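Home | Open Positions | Take Part | Facilities | Contact

Call for participants: sorting and putting away small items

The workplace research group at Grandasis is looking for adults to take part in a study on how people put things away in drawers. We want to know where people choose to place everyday items, how they group them, and how easily they find them again later.

Each participant comes in for one session, which lasts 80 minutes. You will be given a box of mixed items, such as dishes, cans, fruit, office supplies and small tools, and asked to put them into a cabinet in whatever order makes sense to you. After a break you will be asked to find certain items again. At the end there is a short interview about the choices you made.

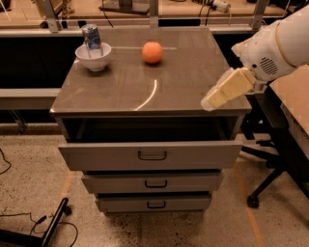
Three-drawer cabinet with the top drawer open
Grandasis

The cabinets used in the sessions are gray metal with three drawers and black handles. A session may start with a few things already on top, like a drink can in a bowl or an orange ball, and a drawer left open. You decide whether those stay out or go in a drawer. There are no right or wrong answers and you will not be timed during the first part.

You can take part if you:

- are 18 or older
- can stand for 20 minutes at a time and bend down to a low drawer
- can lift 5 pounds
- have not taken part in our kitchen shelf study

No experience is needed. People who work in stockrooms, kitchens, schools or offices are welcome, and so are people who don't. Please wear closed shoes. Food and drinks can be left in the break area.

Participants are paid $80 at the end of the session, by check or gift card. If you need to stop early for any reason, you will still be paid in full. Parking is free behind the building. The sessions are held in Room 173 on the ground floor, and the entrance has a ramp.

Sessions run mornings and afternoons through December. To sign up, call the front desk and ask for Retno Halim, or use the form on the Take Part page. Please give your name, a phone number and the times of day that suit you. We will call you back within 4 working days to confirm a time and answer any questions. A consent form will be sent to you before your visit. Bring the signed copy with you.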